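New thread! I've been rewriting the grasp planning layer for our kitchen tasks in sim and it's finally at the point where I want to show people. Long one, sorry in advance.

1/ Background for new followers: I work on Rirnemard, a small planner that sits between perception and the arm controller. Perception hands it object poses, it hands back a motion. The old version planned the whole thing in one shot, from home pose to closed fingers.

2/ One shot was fine on a bare table. Put a sink in front and clutter beside it and the optimizer would trade away clearance at the end to save a bit of joint travel at the start. I spent most of April staring at plots of that trade.

3/ The new version splits it. First get to a pregrasp pose over the object, fingers open, tool axis close to vertical. Then a short straight descent with its own cost terms. Two small problems, and each one is so much nicer to debug!

4/ The task I keep going back to is the soap bottle behind the sink. Tall, slender, pump head on top with a nozzle sticking out to one side, and a kettle right next to it. I love this task. It finds every lazy assumption in my code. 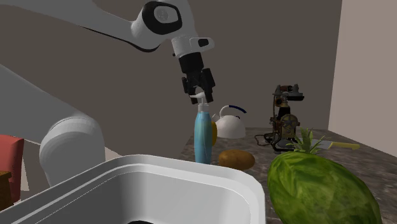

5/ Why the kettle matters: its handle arches up over the top, and my first collision model wrapped the whole kettle in one convex hull. Way too fat. Pregrasp poses that were perfectly good got thrown out. Now everything goes through a convex decomposition when the asset loads, and the results are cached.

6/ The nozzle is the other fun part. Rotate the gripper about the vertical and at some angles the fingers want to close on the nozzle instead of the head. I sample 49 yaw angles, drop the ones that clip anything, and rank what's left by joint limit margin. Dumb and fast. I'm very fond of it.

7/ Perception side: poses come from Ukthorpe, our segmentation and pose package. Still a bit jumpy on thin light-colored things, so the planner averages the last 5 estimates and refuses to start the descent if they disagree too much. If they do, it holds at pregrasp and looks again.

8/ That hold state was a 4 line change and I put it off for weeks. Please learn from me.

9/ Tooling! The sim viewer in Voltemside can now pause on any planner state and dump the full state to a file: joint angles, object poses, cost terms, random seed. Load the file and you're back at the exact same spot. I have a folder of these and I replay all of them before every merge.

10/ Control is still the plain impedance controller from the Macedo branch, running under the planner with no changes. I wanted to touch one layer at a time. It's tempting to go tune the gains and I am sitting on my hands.

11/ Still open: descents with something tall on both sides, and what to do when every yaw gets rejected. Right now it just reports failure and goes home. I'd like it to try a tilted approach, but the tilt search is slow and I haven't found a good way to prune it.

12/ If you've done tilt pruning for parallel-jaw grippers, my replies are open and I would love to read your notes. Cleaning up the replay tool next so other people can use it without asking me where the config lives.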